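About Ellow

Ellow makes shelving, lockers and reading furniture for libraries, schools and community halls. We started out repairing book trolleys for the town library in Miltov, and we still do that work — the repair bench is the first thing you pass when you come in through the side door.

Our workshop is in Kumsa and the showroom is a short walk away on the old goods yard. Between them they cover 2,130 square metres, with 2 production lines: one for steel uprights and brackets, the other for timber shelves, tops and end panels. In a normal month we send out 800 shelving bays, and a good many more in October, when schools have settled their budgets and everyone seems to ring at once!

We love an awkward room. Sloping floors, radiators in silly places, a pillar right where the picture books ought to go: send us a sketch and we'll happily spend an afternoon on it. Our own range is called Zuvamgate, and every upright in it takes the same bracket, so a bay bought years ago can be raised, lowered or joined to a new one without anyone drilling a hole.
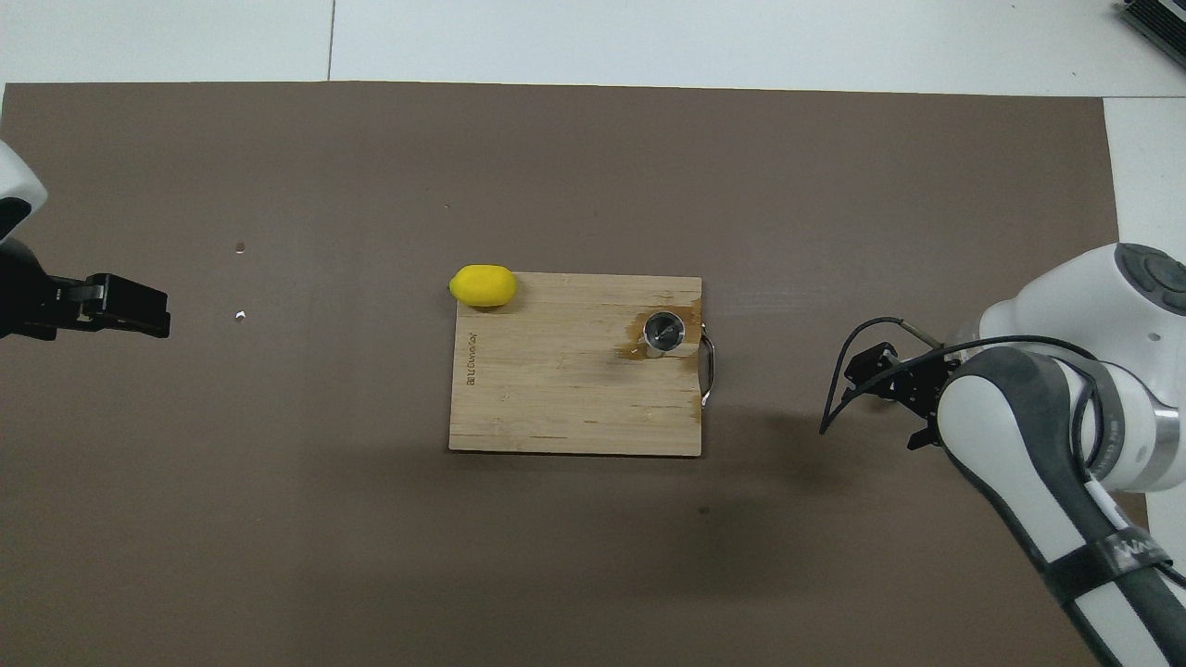
One school librarian wrote to us after her refit that the low bays had changed the whole room, that the younger children now put books back by themselves, and that her only complaint was the wait for the corner unit. She was right about the corner unit. We now keep them in stock in both heights.

To date we have fitted out 408 rooms, from a village reading corner with a single bench to a college library on three floors. Our own fitters do the work, and they take the packaging away with them when they go.

Visitors are welcome at the showroom — do bring your measurements, and the children too if you like. Spare brackets, feet and shelf clips can be ordered from the parts page, including those for our older ranges.

Page updated July 4, 2023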